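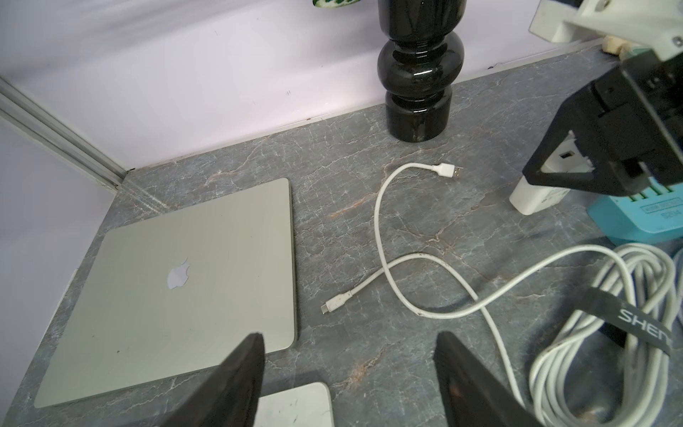

1/ OK so, Tuesday update from the equipment desk at Pandska. We loan out 145 laptops and every single one has to go back on charge between borrowers. Guess who used to do that by hand (me, and before me Merja Valtonen, for years!)

2/ Now the arms do the plugging. My job is more like... supervisor of plugs? I set out the laptops and cables, press go, and get on with the repair tickets. My wrists are SO much happier.

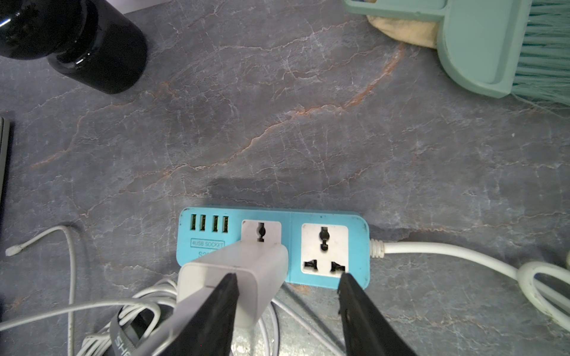 3/ Not everyone loves it. Vicente liked the charging shift, it was his quiet hour with the radio on. He's on the front counter now and says people talk too much. Fair — I miss it a little too.

4/ Also we all had to learn new stuff. Elli did 5 days of training and came back with 56 pages of notes. I've read the part about the stop button. Twice.

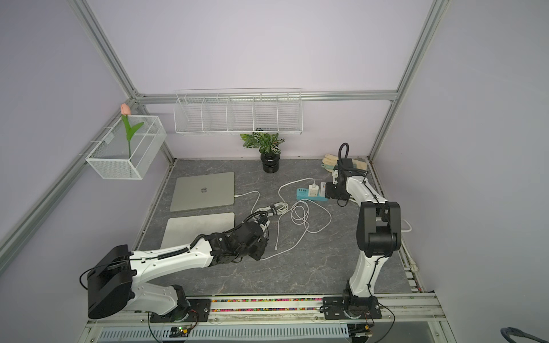
5/ Hours haven't been cut, for those asking. Abelardo got that in writing before we said yes, bless him. The Stestlow branch starts in July and they're nervous, so if you work there, message me! Happy to talk about the boring bits, like who sorts the cables (still us)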